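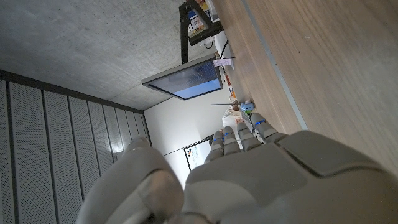

Skip to content Home Visits Builds Parts swap Contact

Search this site

Visit to the Kallio shared workshop, May

Six of us made the trip. The workshop is on the upper floor of the old Bindex building, and the door code we had been sent was out of date, so we stood on the stairs until Vilho Rissanen came down to let us in. He has been a member there for 3 years and is the main builder on the hand project, which they call Rillik.

The hand is gray, with jointed fingers made of stacked segments and small bright blue markings near the joints. The fingers are driven by cords that run back through the palm to motors in the forearm. Vilho said the cords are the part he has redone most often. The first set was fishing line and stretched. The current set is braided and has needed much less adjusting.

The shells are printed on the workshop's own machines. A full set of finger segments takes up to 612 minutes, and they run it overnight. Sanding is done by hand in the next room. Vilho keeps a parts log, and the total spent so far was 3,279, including two motors that burned out over the winter. He did not want to work out what his own hours would add.

There is a small camera at the wrist. Its picture goes to a laptop, and the plan is for the hand to line itself up with an object before closing. At the moment they do this part with a keyboard. We each had a turn. I got it to close on a roll of tape at my second try and dropped it shortly after. Closing is fairly quick, opening is slower, and the thumb lags behind the rest.

The work table has a light oak finish and the room has perforated acoustic panels on one wall under a bare concrete ceiling. It was easy to talk in there, even with nine people asking questions, and our own place could do with something similar.

After coffee we saw the Skidgate, a wheeled base that another member is building to carry the arm. It drives but the steering pulls to the left. The two projects share a battery type and not much else so far.

We left at 4:30. Vilho has offered us his finger files if we send him our bearing measurements. I have the calipers at home and will do it this week.

Last updated: May

Older visits Newer visits Back to top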